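Sketis Working Group on Safe Practice for Tabletop Robot Arms
Minutes of the regular meeting, 8/13/20

Chair: Ilham Lumenta
Present: representatives of Plista, Prekine and Hutapea

1. Minutes of the February meeting
Approved with one correction to item 4 (the word "shall" replaces "should").

2. Speed limits during setup
Prekine asked that the limit for a first run be lowered. The group agreed on 100 mm per second for any new program, in simulation and on the real arm alike. Clause 13 will be reworded.

3. Clear distance around the arm
Hutapea proposed 700 mm between the table edge and the nearest cabinet or rack. Plista objected that its smaller rooms cannot meet this. Held over.

4. Simulation before live work
The Chair stated that a pick from a tabletop must be run in simulation before it is tried on hardware. The record must show the arm, its mounting and the equipment standing near the table.
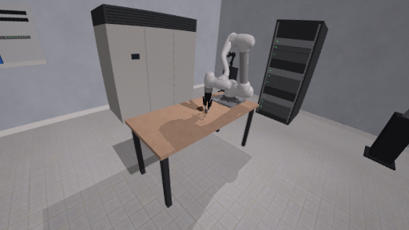
Plista asked whether one saved view per task was enough. It was agreed that one view is the minimum and that the reviewer may ask for more. Records are to be kept for 43 days after sign-off.

5. Actions
Prekine to redraft clause 13.
Hutapea and Plista to submit a joint text on clear distance.
Chair to circulate the simulation record form.

6. Other business
None.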